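Tabletop (furniture)

A tabletop is the flat upper part of a table, the part that people eat from, write on, sort the mail on and lean their elbows against. It rests on legs, trestles or a central post, and in many homes it is the one piece of furniture that everybody in the house touches every day.

Materials and finish

Tabletops are made of solid wood, board, stone, glass or metal, and may be oiled, painted or covered with a thin laminate. A gloss finish wipes down quickly but shows fingerprints and throws back the light from a window. A matte finish is softer on the eyes, and for that reason many people like it for desks and sewing tables — though it does ask for a gentler cloth and a little more patience.

White tabletops

Plain white tops have long been favorites in workrooms and small kitchens, where they make a dim corner feel brighter. Furniture maker Gunther Nolte, whose Tunik table was sold with a white matte top and a choice of 15 leg colors, liked to say that white was the friendliest color to work on and the least forgiving to keep. Crumbs, flakes and pencil marks that would vanish against oak stand out on it at once.

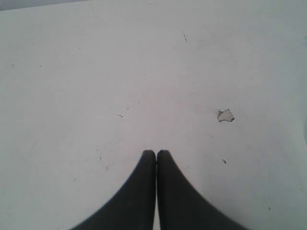
Care

Loose bits are best brushed or lifted away before any wiping, as a hard crumb dragged under a cloth can leave a fine scratch. After that, a soft damp cloth and a drop of dish soap will do for most days. Scouring powders tend to rub shiny patches into a matte finish, and these patches are very hard to get rid of afterward.

See also

Desk
Tablecloth
Workbench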